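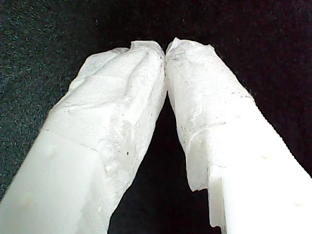 Ristgate Schools Learning Fund: second progress report

Prepared for the fund's trustees by Bernadette Brannigan, grants officer

The trustees agreed in December to pay for after-school reading and maths at three schools, Beven Primary, Flideck Primary and Fitzgerald High. They asked for a plain account of whether the money is doing what the applications said it would. My answer at this stage is that I can't tell, and I would be wary of anyone who says they can.

Attendance

The three schools report 409 pupils enrolled. I don't doubt the figure, but enrolment means a signed form. Beven keeps a register by session and sent me all of it. Flideck sent totals by half-term. Fitzgerald sent a letter from the head, Malachy Fahy, describing take-up as "very pleasing". I have asked him for the registers twice.

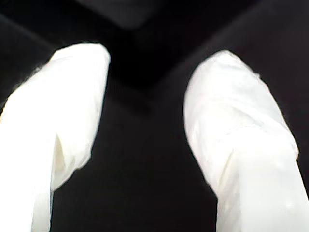 Until they arrive I would treat the Fitzgerald numbers as an upper limit. The same goes for the claim that the sessions reach pupils who were behind in reading. At Beven the pupils were chosen by test score. At the other two, places went to whoever replied first, and that tends to favour families who read letters from school.

Staffing

The grant covers 20 tutor posts and 16 are filled. Tanner Ross, who runs the programme at Flideck, puts the gap down to the 3.30 pm start, which most part-time staff can't make. He may be right, though the start time was in his own application. Unspent wages are being held by the schools and I suggest they stay there for now – moving them to "resources", as Flideck proposes, would need a fresh request.
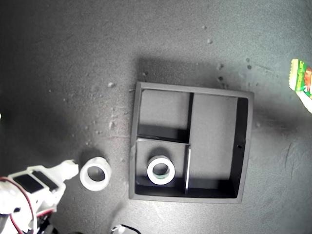
Test results

Vibeke Hjaltadóttir at Beven has sent autumn and spring reading scores. They went up. So did the scores of pupils who weren't on the programme, by a little less. She was careful to say so in her covering note, and I wish the other two schools had done the same.

Next payment

I recommend paying Beven in full, Flideck for filled posts only, and Fitzgerald once the registers are in. Skarphéðinn Lund has asked for a longer discussion of the selection rules before any renewal, and I support that.
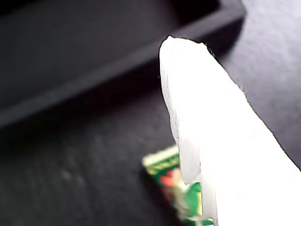 White gripper finger, close up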